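Moving Out of the Back Room: A Gallery

Triltis has had the long room behind the print shop for two years, and in January we agreed to give half of it back. The lease people call this "consolidating." We call it finding out how many extension cords we own.

A few of us kept notes as the room got sorted, and this page is where the notes have ended up. Anyone who spent time back there will recognize the brick. Anyone who didn't can treat it as a cautionary tale about shelves.

The floor

We had it ground and polished before we moved in, which took 13 days and used up most of the money we had set aside for chairs. It came out a pale gray and it has been the best-looking thing we own ever since. Visitors compliment it. Then they ask where they can sit.

The shelves

Bought secondhand when Prado closed its stockroom. They came as a heap of uprights and a bag of bolts, with instructions for a different set of shelves. Putting them up took a weekend and cost us one friendship, since repaired. The rule was that everything on a shelf had to have a label. The rule lasted until lunch. 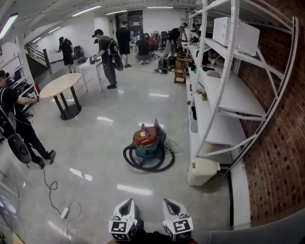 Cleaning supplies were the first category on the moving list, mostly so we could feel we had finished something by noon. We own more floor cleaner than floor. The serious item is the wet-dry vacuum, red lid, teal-green body, with its black hose looped around it like a moat. It goes to the new half with us, no discussion. The white trash bin at the foot of the shelves is coming too, on the grounds that it has a lid and the last one didn't.

The kitchen, so called

One shelf, top level, along the brick. It has been the kitchen since our first week, when somebody needed soup and there was an outlet nearby. We once got a quote for a real counter with a sink. It came to a little over $2,000, and the soup continued as before.

The round table

Wooden top, black legs, and a base heavy enough to discourage rearranging. It was meant for meetings. Over two years it has hosted birthday cake, a disputed game of dominoes, and one meeting. Alari, the studio down the hall, has offered to take it if we run out of space. We are measuring again.

The white table

The working table, and the last thing to be packed, which means everything else that hasn't been packed is drifting toward it. Small items especially. There is a strict sorting system: things we need, things we might need, and things that came with something we no longer have. The third pile is winning.

Cables

Fifty-five went into the first box, and we stopped there out of respect for the box. Roughly half fit something. The rest have been voted "probably important" and will travel with us for the remainder of our lives. Power adapters are in a separate bag, so that no adapter will ever again meet the device it belongs to.

What's left

The shelf nearest the far end, a drawer of keys, and a carton marked SKURKOV that predates all of us. We shook it. It doesn't rattle. It's going in the truck.

If you lent us anything in the past two years, come by before the end of the month and look through the third pile. Bring a bag. Take a cable.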